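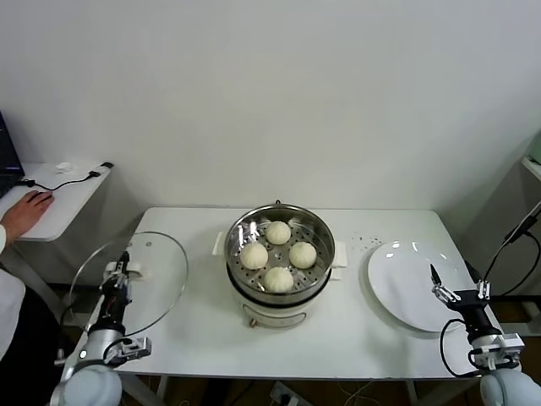
Four buns in the steamer basket, seen from head height.

May 24, 2021

Zolton scoring check, second go. I said in January I didn't trust the pronunciation marks and I still don't, but at least now I can say why.

What they claim: you say the word, Zolton listens, you get a mark out of 10, and the mark tells you how close you are to a native speaker. The leaflet from Bolletar says the marks "follow teacher judgement closely". No mention of which teachers, or which language, or how closely. I wrote to ask and got the leaflet again.

Set-up. Took the Thai beginner list from the Thongsuk course, 153 words once the duplicates were out. Learners' recordings from the old folder, 885 clips after throwing away the ones with no speech in them. Ran the lot through overnight on the default settings. Then ran exactly the same files again this morning, same machine, same version, nothing touched.

The two runs don't agree. Most clips come back with the same mark, fine, but a good handful move by a point or two, and one clip of the word for "rice" went from 4 to 8. Same file! If I gave a student a 4 before lunch and an 8 after it for the same recording I'd be asked to explain myself.

Possible reasons, none checked:
- some random step in the scoring they haven't told us about
- it trims the silence differently each time
- I've made a mess of the batch script (have to allow for this — I wrote it late)

Next thing, tones. I picked out pairs where the only difference is the tone and fed Zolton the wrong one on purpose, so it was expecting "near" and heard "far". It ought to hate that. It gave most of them a 7 or better. As far as I can tell it is marking consonants and vowels and giving the tone next to no weight, and for Thai that makes the mark close to useless. A learner could practise for months, collect a row of high marks and still not be understood in a shop.

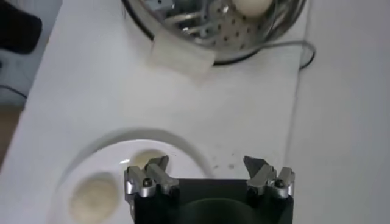 It may do better on Spanish or German, where there's no tone to get wrong. I haven't tried. I'd want to see it before repeating it to anyone, and the leaflet doesn't count as seeing it.

Tried the slow playback too. Slowing a clip down lowers the mark, even when the speaker is clearly right. So a careful beginner gets punished and a mumbler who goes at full speed does well. Wrong way round for our purposes.

Nusten, for comparison, doesn't give marks at all. It plays the model, plays you back, and leaves you to decide. I used to think that was lazy. Less sure now. The trouble is that beginners can't hear the tone difference in their own voice, so leaving it to them isn't much help either. And the Nusten word list has its own problems: 2000 entries, no order I can make out, "embassy" well ahead of "spoon". 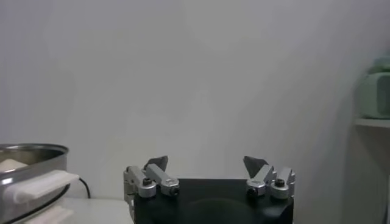
Wrist view. Two-fingered gripper, dark pointed pads on the fingertips.

Things I'm not happy with on my own side. I'm no judge of Thai tones beyond the obvious pairs, so "clearly right" above means clearly right to me, and that should be marked by someone who speaks it. The old recordings were made on whatever microphone was lying about. And I knew which clips were the wrong ones when I looked at the marks.

To do:
- rerun the clips that moved, one at a time by hand, no script
- get the tone pairs marked blind by two speakers before I look at Zolton's marks again
- try a clip of plain humming, the right length and nothing else, and see what it gets
- ask Bolletar which version we've got, the about page and the log disagree

Not recommending it for the autumn course on this evidence. If the hand rerun comes back steady I'll take back the bit about the moving marks, but the tone result stands until they show me otherwise. Marks from both runs are in the shared folder, wrong-tone pairs on the second sheet.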